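By Mimoza Dimitrov
September

I gave up buying drinks out in the spring, and I'm still a bit surprised at how much I have to say about it. It began with a bank statement. Fifty-eight pounds in a single month, nearly all of it at the kiosk by the station, on water and fizzy things I drank half of and then left rolling about in the footwell of the car. Fifty-eight pounds! I could have had my hair done.

So I dug out the old metal flask from the back of the cupboard, gave it a good scrub and told everyone at work I was a new woman. 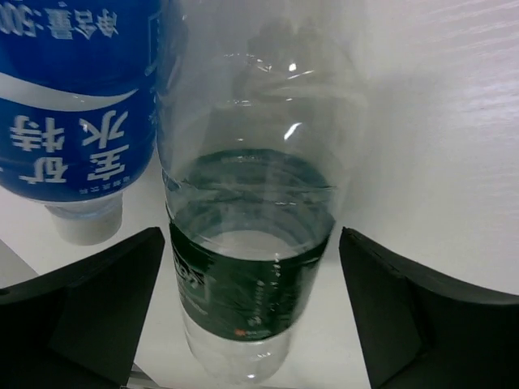
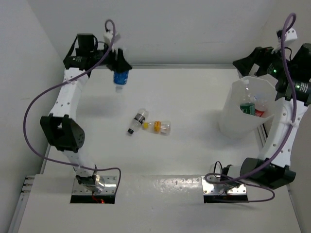

Tap water tastes of swimming pool, Zevura told me when I announced all this over lunch, and I'd only be back at the kiosk by the end of the week. Well, she had a point about the taste. Ours comes out of the kitchen tap smelling like the shallow end, especially first thing, and for the first few days I really did have to hold my breath. Then my sister said to fill a jug at night and leave it in the fridge, and by morning it was lovely. Cold, plain, no smell at all. I've since added a bit of cucumber (very spa) and once, by mistake, a slice of onion that was sitting on the same chopping board. Don't do that.

The flask was a harder sell. It weighs a ton, it leaked all over my library book, and the lid squeaks so loudly that I can't drink in meetings without people looking round. I've tried 2 others. The first was a fold-up silicone thing that collapsed whenever I got near the bottom, so I ended up wearing most of it. The second was from a little shop called Findard, wide neck, sensible handle, and I love it like a pet. You can get a proper brush inside and it fits under the tap at the office, which the metal one never did.

What I hadn't bargained for was the asking. I am fifty-odd years into a life of not wanting to be any bother, and walking into a café to say "could you fill this up, please?" made me go hot to the ears. I practised in the car. The lad behind the counter took it, filled it, handed it back and carried on talking about football. Weeks of dread for that!

I do slip. Long train journeys get me, and so does the garden centre, where the elderflower is right by the till and they know exactly what they're doing. But last month's statement had 2 drinks on it, and both were coffees with a friend, so I'm not counting those.

The change jar is now on the windowsill with forty pounds in it. I still haven't had my hair done.

Comments

Testik
Get a filter jug, Mimoza. Changed my life, and the tea's better too.

Adebisi
The onion!! I did it with garlic. Took three washes to shift it out of the lid.

quietkettle
Our station has a refill tap now but it's hidden behind the ticket machines. Worth asking at yours.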